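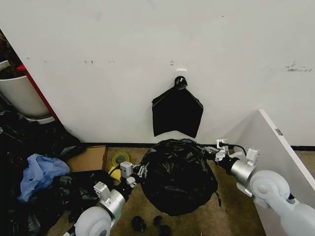

Both arms on a full bag, with the hook on the wall behind.

How to Budget for a Two-Arm Robot (Without Blowing It on the Arms)

So you've got a quote for a pair of arms in your inbox and you're wondering if you can afford it. I've been there! My first budget was one line long, and it was wrong by a lot. I'm going to walk you through the way I do it now, using our trash bag job at the Killen shop as the running case.

Step 1. Write the job down before you look at a single catalog

One sentence, plain words. Ours was "take hold of a full trash bag with two hands and deal with it at floor level." Boring, but it told us we needed low reach, two grippers and a grip that can handle slippery plastic. It also told us what we could skip (fancy force sensing, for one, which I really wanted and had no use for).

Step 2. Split the quote into three piles

I make a pile for the robot itself, a pile for everything that touches the work, and a pile for everything that gets used up. Arms, controller and mounting go in the first. Grippers, finger pads and spare cables go in the second. The third one is bags, tape, hooks, bins, all the cheap stuff. We gave the first pile 70 percent of the money and I still think that's a fair place to start.

Step 3. Price the grippers separately

Ask for this even if the seller would love to bundle them. We got numbers from Ziva and from Colombo, and the two quotes looked nearly the same until I pulled the grippers out. Then one of them had a spare set of fingers in it and the other didn't. You will want the spare set. Finger pads wear, and plastic film is annoying to hold on to, so you'll be trying different pads anyway.
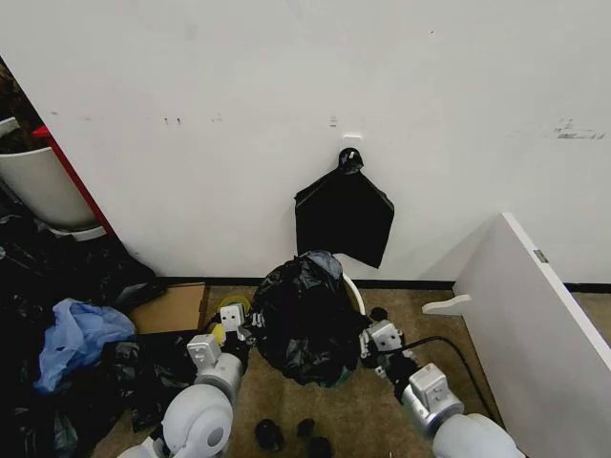 Step 4. Plan the floor, too

Arms need elbow room, and so does all the stuff around them. Before you sign anything, tape out the footprint and put your bins, shelves and boxes where they'd really live. I did ours on a Saturday with a tape measure and a coffee, and found out the layout I'd drawn was 14 inches too narrow. Moving a shelf on paper is free!

Step 5. Buy more supplies than feels sensible

Our consumables line for the first month came to $443, and I'd penciled in less than half of that. Practice runs eat bags. Get a few kinds and thicknesses while you're at it, because a robot that's only ever met one type of bag will surprise you later.

Step 6. Get shipping and setup in writing

Gerardo Benedetti, who handles purchasing for our Tunton site, taught me to ask who pays if the crate shows up late or the installer needs another day. Two emails, tops. Ask about lead times on spare cables while you have them on the line. Ours took over 2 weeks, and I hadn't ordered a backup.

Once you've got all that in a spreadsheet, leave it alone overnight and check the gripper line again in the morning. Then send it off for approval.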